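Lift-off lid box

A lift-off lid box is a container made of two separate trays, one of which fits over the other. The lower tray, called the base, holds the contents. The upper tray, called the lid, is slightly larger and slides down over the walls of the base. The two parts are not joined by a hinge or a flap, and the lid can be taken away completely while the box is in use. In the packaging trade the form is also called a two-piece box or a telescope box, and small versions in stiff board are often sold as gift boxes or keepsake boxes.

Boxes of this type are common in homes, classrooms and workshops, where they hold small loose items such as toy blocks, balls, game pieces, buttons, screws and craft supplies. An open base with low walls works as a tray during play or sorting and becomes a closed container again when the lid goes back on.
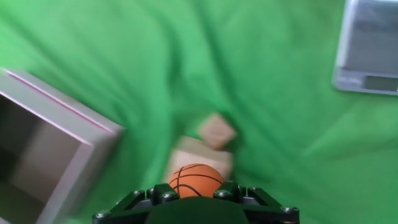 Reading time: 5 minutes

Parts and construction

The base has a flat bottom and four walls. In most cardboard examples it is cut from a single sheet, scored along the fold lines, and either glued or stayed with paper tape at the corners. The lid is made in the same way from a sheet cut a little larger, so that its inside width is greater than the outside width of the base. The difference is known as the clearance. If the clearance is too small the lid sticks and has to be pulled off, which tends to crush the corners. If it is too large the lid slides off whenever the box is lifted by the top.

Square and rectangular bases are the most usual. A square box has the practical advantage that the lid can be put on in any of four directions.

Lids are classed by depth. A full-depth lid reaches down to the bottom of the base. A partial lid covers only the upper part of the walls, and a shallow lid may be little more than a rim. Shallow lids save board and are easy to remove, but they give less support when boxes are stacked.

The outside is often covered with white, printed or colored paper while the inside is left as plain board. Because of this, an open box frequently shows two colors, a light one along the outside and a brown or gray one within. Boxes lined with a second sheet of paper cost more and are mostly used for jewelry, stationery and sweets.

Use with loose toys

Small boxes are widely used to store sets of mixed toys. Wooden blocks and miniature balls are a familiar combination, and they behave differently when put away. Blocks have flat faces and stay where they are placed, including on top of one another. A ball rolls until it meets a wall or another object, and on a hard table it may leave the table altogether. Putting a cloth under the work area slows a light ball down, and a wrinkled cloth can stop it in a fold.

Miniature balls are often printed to look like full-size sports balls. The orange ball with black curved seam lines, after the pattern of a basketball, is one of the most common designs. The lines on many of these are only printed, and the surface is smooth.

Packing order matters more in a small box than in a large one. Blocks are generally put in first, flat against the walls, and the ball goes into the space that is left. When the ball goes in first it moves each time a block touches it, and the blocks end up tilted, sometimes high enough to keep the lid from closing.

In her handbook Small Containers, the packaging teacher Amancay Lagos recommends setting the open base on top of its upturned or flat-laid lid while the contents are being sorted. Lagos gives two grounds for this: the lid does not get lost, and it takes up no extra room on the table. From the front and side the larger edge of the lid can be seen under the base. The habit is old among shop clerks, who call it "shoeing" the box.
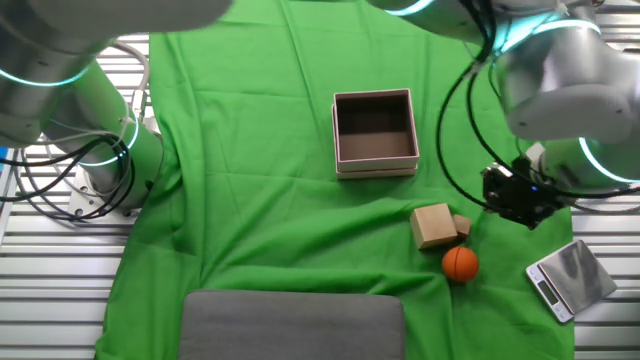 Weighing and capacity

The capacity of a lift-off lid box is given either by its inside measurements or by the weight the base can carry without the bottom bowing. Household users rarely need the second figure, but sellers who mail small goods do, and many keep a digital kitchen scale next to the packing area. The usual method is to weigh the empty base and lid together, set the display back to zero with the box still on the platform, and then add the contents.

Published ratings vary with the board. The Widmer catalog lists a small square box with a safe load of 506 grams, and the next size up, in heavier board, with a safe load of 1273 grams. Both ratings are for a closed box on a flat surface. Lifting a full box by the base with one hand puts more strain on the bottom, and the catalog advises using two hands for anything near the limit.

Slatted and grooved tables are a special case. A small box set directly on narrow rails may rock if one edge falls over a groove, and small pieces can drop into the gaps. A cloth laid over the slats deals with the second problem and partly with the first — a thick cloth does better than a thin one.

Manufacture and trade names

Several makers sell the form under their own names. Senach produces plain boxes in 13 sizes, all with shallow lids. Clestix boxes are shipped flat and folded by the buyer, with tabs in place of glue at the corners. Skullico makes a nesting set of 8 boxes in which each closed box fits inside the next. The names are sometimes used loosely in the stationery trade for any box with a separate lid, whoever made it.

Wear and repair

Corners fail first. The paper splits along the fold, the wall leans outward, and the lid no longer passes over it without help.

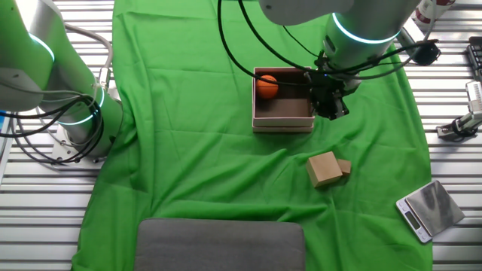

A split corner can be closed with a strip of gummed paper tape applied to the inside, pressed flat and left until the glue has set. Tape on the outside also holds, but it uses up the clearance and may make the lid tight. Lids that have become loose can be corrected with a narrow strip of card glued inside two opposite walls. A bottom that has bowed is usually not worth repairing, although a piece of stiff board cut to size and dropped in will keep the box usable for light items.

Damp is the other main cause of damage. Board swells at the cut edges, and a box stored on a cold floor may show wavy lower edges by March after a winter in place. Shelving the boxes off the floor with the lids on is enough in most rooms.

See also

Folding carton
Hatbox
Shoebox
Tray (packaging)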